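Journal > Allotment > April

We use cookies to remember your preferences. Accept all | Manage choices

Tuesday, late

Came home determined to Sort The Gardening Things, a phrase I have been writing on lists since before Christmas. The shed on plot 50 has reached the stage where you open the door and wait to see what comes to meet you. Tonight it was the Strachan watering can, followed by a bamboo cane at eye level.

The plan, which I had on the back of a Tidinance leaflet, was simple. Everything out, everything looked at, most of it put back. Tidinance would like me to buy a modular storage wall. I would like to find the other secateurs.

Spent 30 minutes on flowerpots alone. I own a great many flowerpots for a person who grows four kinds of bean. Kept the clay ones out of snobbery and stacked the plastic ones behind the compost, where I can deny them. After that came string, all of it too short to use and too long to throw away, so it went back in the tin marked STRING and will be there when I die.

Then the small stuff: gloves, trowels, sunglasses. The things you have in your hand one minute and are blaming on the neighbours the next. I have decided on a single bin for the lot, deep and plain, with no compartments. Compartments bring out the worst in me. I spend an evening deciding whether a dibber is a tool or an accessory and go to bed cross.
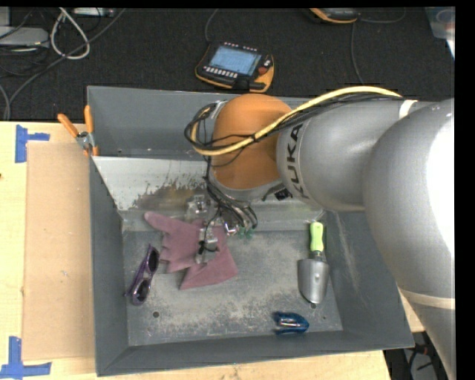 Where should the small gardening things go when you come in?

Straight into the one bin, gloves and trowel together, and the bin stays by the door.

I wrote that in capitals and pinned it up inside the shed, over last year's notice, which said much the same about a basket. The basket now has onions in it.

Gloves remain a difficulty. I have 3 left hands' worth and one right. The Branberg pair were meant to last a lifetime and managed until the brambles. I can't bring myself to bin the odd ones in case their partners turn up, and I have felt this way since at least 2000.

Still no secateurs. Found a packet of Skarus radish seed, opened, empty, carefully folded over at the top and clipped shut with a peg. I remember being quite pleased with myself about that peg.

Bath, toast, bed. Soil in the bath. Tomorrow the beans, if it stops raining — and if I can get the shed door shut.

3 comments | 2 shares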